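From the bench: Bevan's gripper, August

Bevan Ormsby has had the corner bench in our shared workshop for most of the summer, and if you've come by of an evening you will have met the gripper he is building, because he'll show it to anybody who stands still long enough. He calls it the Tinus — after an uncle, I believe — and it has jointed black fingers that close around a thing instead of simply squeezing it from two sides.

The hand itself is still waiting on parts (the small motors from Šimko went astray and came back, bless them), so Bevan has been doing his practice runs in simulation. He built himself a kitchen counter on the computer, marble and all, and has been trying the fingers on knives. Knives are hard, he tells me, being thin at one end and thick at the other, and he would much sooner drop a pretend one than a real one on my foot. He is up to 977 tries as I write this, and would like to see 1095 before he trusts the settings on the real motors.

The money side is going nicely too. We set 500 dollars aside for the build and he has spent 129 of it, mostly on bearings and a spool of black filament that he swears will last until winter. If you have any small pin stock lying in a drawer at home, the shorter the better, he would be very glad of it — leave it in the coffee can by the drill press with your name on a bit of tape, and he'll come and find you to say thank you.
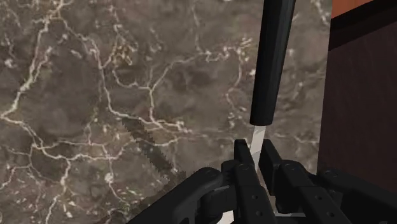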